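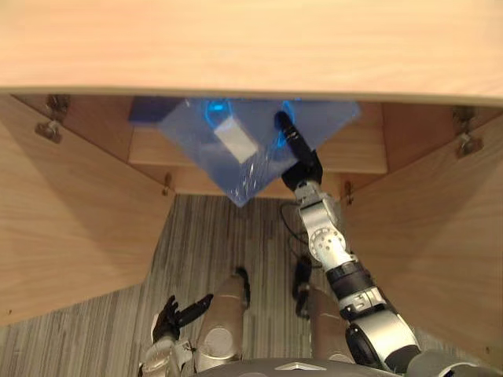

Last changed: Feb 16, 2022

Plirkari base cabinet, two doors: frequently asked questions

Which way do the doors open?
Outward, one to the left and one to the right. Each door is hung on metal hinges screwed to the inner face. With both doors fully open, the whole width of the interior shelf can be reached from the front.

The doors do not line up after installation. What should I adjust?
Adjust the hinges, not the frame. The side screw moves the door left or right. The rear screw moves it in or out. Turn each screw a half turn at a time and close the door to check. Cabinets sold before May have a different hinge plate; ask for part 2559 if you need a spare.

Can the cabinet be fitted under any countertop?
The Plirkari is made for wooden countertops from the Amaral and Susell lines. Other tops can be used if the underside is flat. The front edge of the top should extend past the closed doors.

How much weight does the shelf hold?
30 kg, spread evenly. Place heavy items near the sides. The figure does not apply to a shelf fitted with only part of its supports.

Can I keep things in plastic bags on the shelf?
Yes. Tie or fold the bag and push it behind the front edge. A soft bag that hangs over the edge can catch between the doors when they close. For small boxes and cards, a translucent bag lets you find the item without emptying it.

Is the shelf adjustable?
It has 2 positions. Empty the shelf before moving it. Lift the front, pull the shelf toward you, and set it on the other supports.

What is the width of the cabinet?
700 mm across the outside of the frame. Allow extra space on both sides for the doors to swing.

How should the wood be cleaned?
Wipe along the grain with a damp cloth, then with a dry one. Do not use scouring pads. Wipe up standing water at once, especially along the bottom of the doors.

Does the Enel handle set fit?
Yes, in the version with two screws. Drill from the outer face of the door.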